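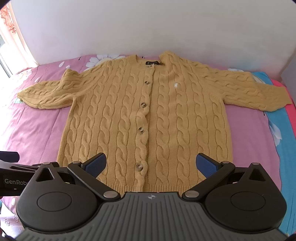 How to compare finger pads on a hand-held gripper, using one cardigan

I've been swapping finger pads on my hand-held gripper all December, and the test I keep coming back to is folding a chunky cardigan on a bed. T-shirts are too easy (everything grips a T-shirt!) and towels hardly care where you grab them. A cable knit has ridges, ribbing and buttons, so a bad pad shows itself pretty quickly.

What you need: the gripper, two sets of pads (I'm comparing the blue padded ones with the bare fingers), a thick cardigan with buttons, and a bed or a big table with a sheet pulled tight.

1. Set up the cardigan
Do up all the buttons and lay it face up, hem towards you, sleeves straight out to the sides. Smooth it with your hands first. I used a mustard one on a pink sheet, and I'd go for two colours that far apart if you can, as it makes the footage so much easier to check later. Open the curtains too.

2. Check the camera view
Hold the gripper just short of the hem with the fingers pointing at it. You want both fingertips and the whole garment in view before you start. If a cuff is missing, step back or tilt up a bit.

3. Do the folds
Same order every time: left sleeve in, right sleeve in, hem up to the neckband. Pinch the ribbing at the cuff for the sleeves, and for the hem go in beside the buttons – grab a button by mistake and the fold comes out skewed. Close slowly. I rushed my first 16 folds and had to bin the lot.

4. Swap and repeat
Do 25 folds with one set, change over, then another 25. Mirela Guimarães, who lent me the bare fingers, told me to switch sets halfway through the day so tired wrists don't spoil the second batch. Good tip, I felt it by lunchtime.

5. Write down the slips
I count a slip when the knit leaves the fingers before I open them. My pads slipped 3 times in 25, and the bare fingers were a fair bit worse, mostly on the hem. They did slide under the edge more easily, though, so I'd still pick them for thin shirts.

Next I'm trying the softer Zudgate pads on the same cardigan, and I'll add the numbers to this page.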